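How a Robot Arm Decides Where to Move

A robot arm does not know what a block is. It has motors, joints and a hand, and it does what its software tells it to do. The software is a set of programs. Each program has one job and passes its result to the next one. This page follows the job of picking up a block.

Step 1: Perception

Perception means turning sensor data into facts the computer can use. A camera sends a picture to the computer as a grid of numbers. Each number stands for how bright or what color one tiny square is. These squares are called pixels.

The perception program looks for groups of pixels that belong together. Pale wood on brown cardboard is harder to find than a blue block would be, as the two colors are close. The program also checks for straight edges and corners. When it finds a likely block, it writes down a position and an angle. 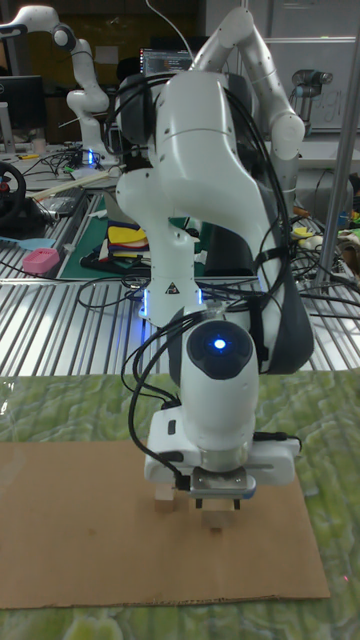
The robot's hand over two small wooden blocks on a sheet of cardboard.

A block can be partly hidden behind the hand. The program then sees only some of its edges. It can guess the rest from the shape it expects, or it can ask the arm to move away and take another picture.

Step 2: Coordinates

The camera measures in pixels. The arm measures in millimeters from its own base. A program called a calibration changes one kind of measurement into the other. To set it up, the arm moves to a number of known points and the camera records where each one appears. In the Loveo program used in our classroom kit, there are 19 points. If someone bumps the camera, the old numbers are wrong and the whole set must be done again.

Step 3: Planning

Now the software knows where the block is and where the hand is. The planner works out a path between them. A straight line is short, but it may pass through a pole, a table or another block. The planner tests many small steps along each path. If any step would cause a bump, that path is thrown out.

Our planner is called Kondo. It keeps the hand high while it travels, then brings it straight down for the last part. It may test over 106 paths before it keeps one.

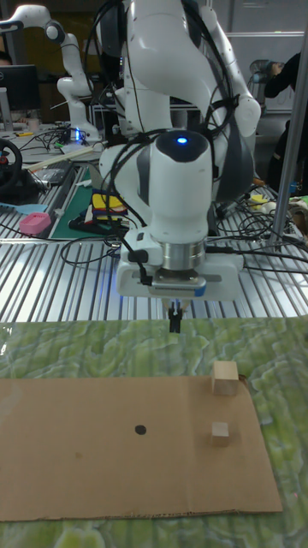 The planner also has to choose which way to turn the hand. A gripper with two fingers needs a free space on each side of the block. If two blocks are close together, the fingers may fit only one way around.

Step 4: Control

A path is a list of positions. The control program turns that list into commands for the motors. Sensors in the joints report how far each joint has turned. The program compares this with the plan. If a joint is behind, it gets a bit more power. If it is ahead, it gets less. This is called a feedback loop.

Try it

Put two small boxes on a table. Ask a friend to close their eyes. Guide their hand to one box using only the words left, right, forward, back, up, down, open and close. Count your commands. Then try again with a limit of 10.

Words to know

Calibration: matching camera measurements to arm measurements.
Feedback: checking what happened and using it to fix the next command.
Gripper: the part of a robot that holds things.
Pixel: one tiny square of a picture.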